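Lomthorpe Community Dining Room
Progress report to the Simeo Fund, second period
Prepared by Hanneke Coppens
Tuesday, October 18, 2022

Work done since the last report

The dining room reopened in September with the new floor finished and the side wall repainted. We had planned to buy all the tables new. After pricing them we changed course and took used ones where they were sound, which is why the room now has a mix of shapes and colors. The change was agreed with the fund by phone and the revised budget is attached.

Tableware was the larger job. We sorted everything in the old cupboards and kept 244 pieces. Another 59 were chipped or cracked and went out. Van Hecke supplied 51 trays to replace the worn ones, and the invoice is in the annex. The order from Rilletti is partly delivered – the soup plates are still to come, and we have not paid for them.

We no longer try to match sets. Bowls, cups and trays go out in whatever colors we have, and people seem happy to pick their own. The round glass table, with the white flowers printed on its top, is used for trying out place settings before we decide what goes on the serving shelves. A yellow tray, a large pink bowl and a small white cup are laid out on it.

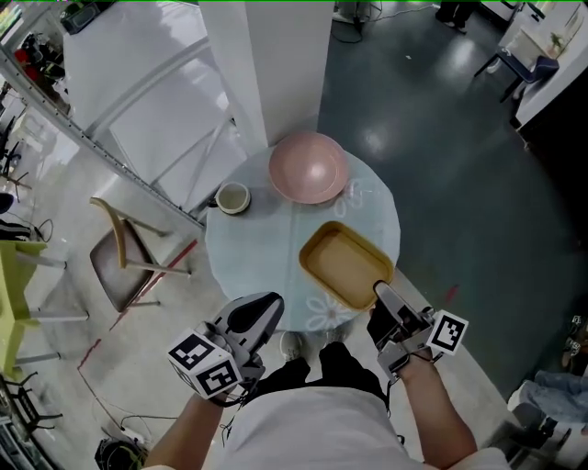
Will the mixed tableware be replaced with matching sets later on?
There are no plans for that. Matching sets would cost more than the remaining budget allows, and single pieces are easier to replace when they break.

Storage is still behind schedule. The metal shelving is up but the labels are not done, and the cups are being kept in crates until they are. We expect to finish this before the next report. Two of the older chairs need their legs tightened and have been taken out of use until then.

Meals

We served lunch on every planned day except one, when the water was shut off in the street. The most meals served in one day was 100. That is close to what the dishwasher can handle, and on that day lunch ran late – the second sitting had to wait for clean bowls.

Spending

Furniture came in under budget and tableware slightly over. We ask to move the furniture balance to tableware so that the Rilletti order can be paid in full on delivery. No additional money is requested for this period.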